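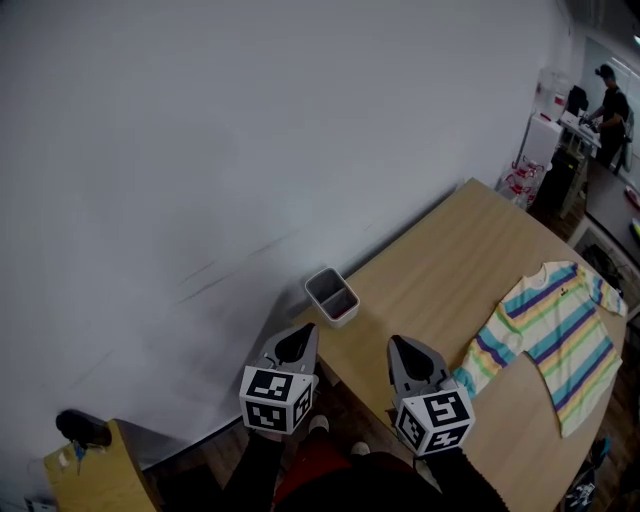

Both grippers at the near edge of the table, marker cubes under the finger housings, striped shirt laid flat to the right.

Traka pose jumps, shirt task, run 3194

Fault: the left gripper pose flips mid-episode. Position stays sane, orientation snaps by close to a right angle and comes back a few frames later. 12 of 34 episodes affected. The right gripper is clean in all of them. Logging at 100 Hz, no dropped packets, so not the old Fahmy buffer problem.

Checked so far:
– Cube faces against the ID sheet. All IDs correct, no duplicates between left and right.
– Clock offset between the head camera and the gripper cameras. Within limits before and after the run.
– Finger closure. Encoder zero matches pads touching, both sides.
– Replay with Zasa filtering off. Flips are still there and slightly longer, so the filter is hiding part of the fault and causing none of it.

Flips cluster where the left cube shows one face nearly square to the head camera and the second face is at a steep angle. The solver then has two near-equal answers and picks by reprojection error alone. With two good faces it holds. 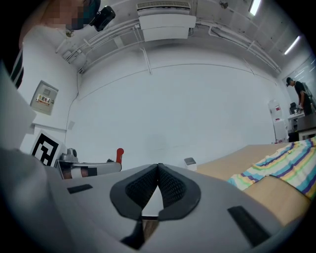 Page last changed: 19/05/2022, Iman Metwally

Gripper camera view checked for the same run. The pad tips and the shirt are both visible with the pads together, and the marker board is partly hidden by the gripper casing. I had planned to use the board as a second reference for orientation. That won't work from this pose, and a half-covered marker should be rejected anyway. Worna currently accepts it if three corners are found. Changed to four.

Safety note: the flipped poses passed the export check. The check only limits position step, and on replay a wrist command like that goes straight to the arm. Run 3194 is blocked from replay until the check also limits rotation per frame. Do not override from the console.

To do:
– add the rotation limit to export, rerun on all 34
– make the solver prefer the previous orientation when the two errors are close
– measure the left cube for squareness – seat it again on the mount if it is off
– repeat the shirt task with the left wrist turned slightly inward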